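**Talk 2: Making the bed last (5 min)**

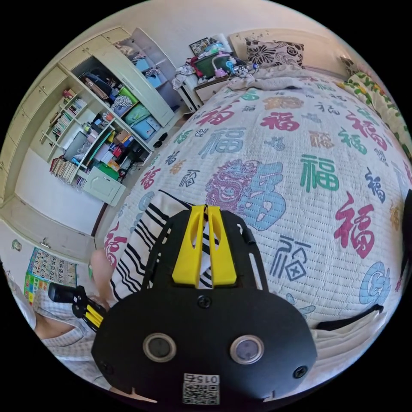 Start with the question Lelen customers ask most: how often should a quilted spread be washed? Say every 2 months, more if people sit on it. Fine horizontal stitching like this holds dust, so shake it outside first. Point out the colours too. Red and navy characters on white mean a cold wash, on its own. The striped cloth gets folded and put away before the spread comes off.

- Dry flat or over two lines
- No bleach on printed fabric
- Store in cotton, not plastic
- Hand over to Sihan Qiu for pillows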